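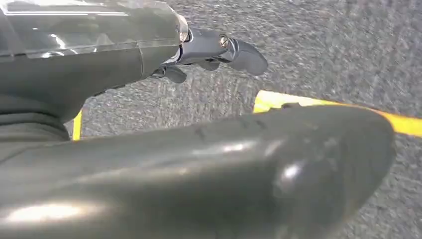 Tirnico would like to rent my company a robot for 283 dollars a month, and I have spent a week trying to be offended by the price. I can't manage it. My objection is to the other paper in the folder, the one headed "Site Preparation."

The Stillosum arm, it says, works in your space as it is. Then come 50 numbered requests. Level floor, no rugs over the floor covering, no window light past a certain strength, work area marked out in tape before the installer arrives. The tape is extra. I have hired people with fewer conditions, and some of them could drive.

I don't say this as an enemy of the thing. During our trial it picked up small parts and put them in a bin, and on its better afternoons it did so 121 times between lunch and closing. It never asked what the parts were for. The gripper is a handsome bit of work, and the sales rep from Sernholm, who handle our region, was patient with my questions about getting it serviced in November, when we're busiest. The answer was a phone number — the same one printed on the brochure.

What bothers me is the word "service." Tirnico sells it as a service, and I keep finding that I'm the one providing it. I move the bins. I lay the tape. I restart the arm when it loses heart. Lakatos, their cheaper rival, at least calls its product a kit and lets you feel foolish on your own schedule.

My advice to Tirnico is to keep the price and rewrite the folder. Put the 50 requests on page one, in large type. I'd probably still sign, though I'd want the tape thrown in.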